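Prepping for a big family party at home (a graduation, an anniversary, a retirement, whatever you've got coming up) is one of my favorite kinds of busy. We host ours every July at the house in Clanirwood, and over the years I've filled a whole notebook with tips. I typed up the best of them in March 2024 and I keep adding more, so check back!

## Two weeks out

**Clear the fridge early.** Eat down the freezer and use up the half jars of pickles. You want two empty shelves by the day before, and you will fill them, I promise.

**Test your serving dishes.** Pull out every platter and stick a note on each one saying what goes on it: "deviled eggs," "melon," "rolls." I love this step! You'll see right away if you're short a bowl, and there's still time to borrow one.

**Wash the good tablecloths now.** Old grease spots show up once a cloth is spread out in daylight. Rub a little dish soap into the spot, leave it 10 minutes, then wash as usual. Check before it goes in the dryer, as heat can set what's left.

**Make a paper banner the easy way.** Cut one flag from a cereal box and trace it for all the rest. Fold the top edge over the string and glue it down. No hole punch, no sagging, and it packs flat for next time.

## The day before

Start with the rooms guests will walk through, then stop. I used to clean closets the night before a party (closets!) and I was worn out before anyone rang the bell. Now I do the entry, the bathroom, the kitchen and one bedroom for coats and bags, and I shut the other doors.

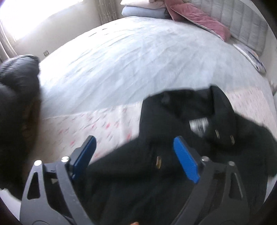
Then set the tables, even if it's early. Lay a clean sheet over the whole thing, plates and all, and it'll stay free of dust until morning. Put the chairs out too, and walk the path from the kitchen to the table with a full tray in your hands. If you have to turn sideways, move something.

Fill your drink tub with the cans and bottles while it's empty of ice, right where it's going to stand. A full tub is a beast to carry! Ice goes in an hour before people arrive. For our crowd I buy 8 bags, and there's usually one left for the cooler.

## Food that behaves itself

- Slice bread the same morning and keep it in a clean pillowcase. It stays soft for hours.
- Freeze lemon slices in a muffin pan with water. They last so much longer in a pitcher than small cubes do.
- Keep dressing in a jar beside the salad and let people pour their own.
- Bake sheet cake in the pan you'll serve it from, and chill it before frosting. Warm cake crumbs get into everything.
- For potato salad, dress the potatoes with a splash of vinegar while they're still hot. So good!

My big pasta bake takes around 900 grams of dry pasta. I cook it a couple of minutes short, toss it with the sauce, and refrigerate it in two shallow pans. Shallow pans heat through much faster than one deep one, and you can keep the second back for the late arrivals.

## Cleanup

Line the trash can with 5 bags, one inside the next. When one fills up, lift it out and there's a fresh one waiting. Set a dishpan of soapy water by the sink for forks and spoons before the meal starts, and people will drop them in without being asked.

Candle wax on a tablecloth? Let it harden, scrape off what you can with a dull knife, then press a warm iron over a paper towel laid on the spot. Keep moving to a clean patch of towel until no more wax comes up.

Next up: storing leftover frosting, and folding a fitted tablecloth so it fits in a drawer.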